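Search this site
Menu
News & Media

Idgate opens household sorting service to residents in Prisitz

December 24, 2020
By Jarmila Beneš

Idgate today announced that its household sorting service is open to residents throughout Prisitz. The service, first offered in the Hurkora district, helps people put small belongings in order at home, one room at a time.

Each visit lasts 3 hours and begins in the bedroom, where keys, jewellery and toiletries tend to collect. Items are laid out on the bed, grouped by use and given a fixed place in a basket, drawer or bag. The household decides what is kept. 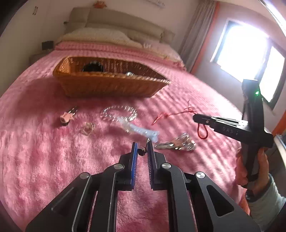 Keys, a beaded bracelet and a small glass bottle on a pink blanket, with a wicker basket behind.

In its first season the service visited 711 homes and sorted 2418 baskets and drawers. "Most people ask us about keys first," said Jarmila Beneš, head of home services at Idgate. "We suggest one basket near the door for the sets in daily use – spare keys should be labelled and stored elsewhere."

Bookings for Prisitz are now being taken. Residents of the Đorđević estate may book up to 4 visits per household under the existing Hurkora terms.

Sign up to our newsletter
This website uses cookies. Accept | Settings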